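Ticket: Chart tiles missing around Imerstead harbor, offline guide
Product: Fasis travel guide app, tablet version
Status: Open
Opened: January 2, 2020

Hi there! I'm planning a sailing trip for April and I bought your Okoth coast guide for the tablet (the big one with the harbor plans and the places to eat). I've got a problem with the offline maps and I've been keeping notes as I go, so I'll just paste them in here and add to them.

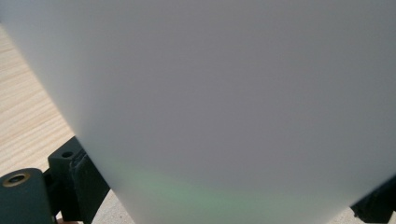
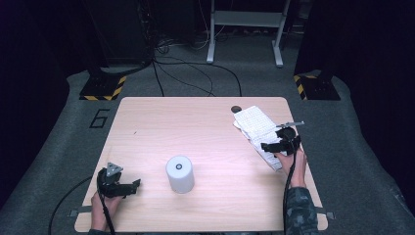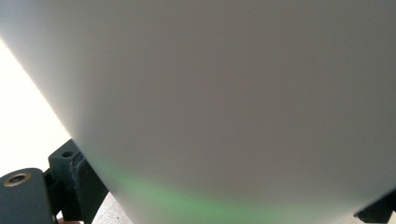
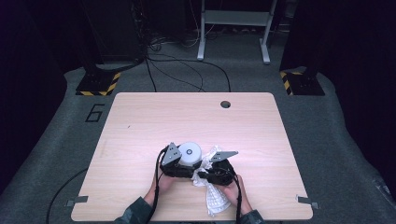
Two close-ups and two views of the table, white cylinder on it.

OK so the problem. I downloaded the whole Okoth pack at home on wifi, and the progress bar went all the way to the end and said Ready. Then I put the tablet in airplane mode to see what it would be like out on the water. Most of the coast is fine, really nice in fact, love the new depth colors! But when I zoom in on Imerstead past level 7 the harbor turns into gray squares. The restaurant pins are still there, floating over nothing, and if I tap one I get the write-up and the opening months just fine. It's only the map under them that's gone.

Turn wifi back on and the squares fill in right away. So the map exists, it just isn't getting saved.

What I've tried so far:

Closed the app and opened it again. Same.

Restarted the tablet. Same.

Deleted the Okoth pack and downloaded it again. It took 60 minutes on my connection (we're pretty rural) and the gray squares came back in exactly the same spot.

Checked storage, I have 3000 MB free so I don't think it's that, unless the pack needs a lot more room while it unpacks? The help page doesn't say.

Switched the map style from Sailing to Walking. Now this was interesting! In Walking the harbor shows up offline, the quay and the streets behind it and the bus stop, everything. Back to Sailing and it's gray again. So it must be something with the sailing layer.

Looked at the Flurard anchorage, next bay over, and that one zooms all the way in with no trouble in either style.

Update, same evening. I found the "Repair pack" button (it's hidden under the three dots, I'd never have looked there if I hadn't hit it by accident). It ran for a bit and said 2 files were replaced. I got my hopes up, went back to airplane mode, and Imerstead now loads one level closer than before but then goes gray again. So a little better? The visitor berths are on the level I still can't see and that's the part I want most, with the notes on which side of the pier gets the swell.

One more thing while I'm here, and it may be the same bug or it may not. The ferry lane between Imerstead and Flurard is drawn as a dashed line online, and offline it just stops halfway across. I didn't notice until I was planning our second day.

Questions for you:

Is there a newer version of the Okoth pack I should be getting? Mine just says "winter edition" with no number on it.

If I print the harbor plan from the website, is it the same plan as in the app, or the older one from the paper book? I have the book too and the fuel dock is in a different place in it.

Can I keep my saved route if I wipe the app and start over? I spent a whole weekend on that route and I really don't want to draw it again.

I haven't done a full reinstall yet because of the route thing, so I'll hold off until I hear from you. Happy to send the log file if you tell me where it lives. Thanks so much!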